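Gripper comparison, handheld – final report
Mahlet Tesfamariam, 7/15/19

Goal: compare two finger pads (plain black vs. blue padded) on the handheld grippers, for picking up and folding clothes. 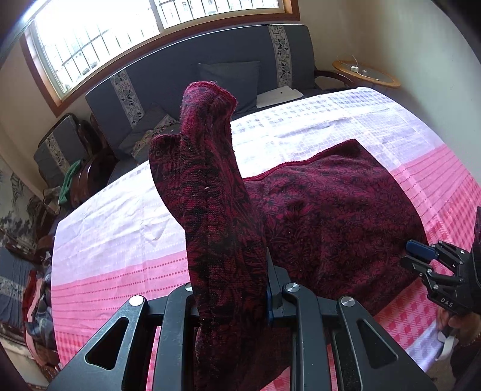

Budget was 800 so no force sensor. Each pad got 10 tries per garment, one person working both grippers. Scored a grasp as good if the cloth stayed put for the whole fold.

Results. Padded better on thin knits, hems especially. Plain ones slid off the edge alot. On thick stuff no real difference – both fine. Corners still hard, you have to come in low or the jaws just push the fabric away.

Problems: logger dropped frames twice, had to redo one set. Total 1428 frames kept. Pad glue needs redoing too.

Next: try teh softer pad from Welleo, same garments.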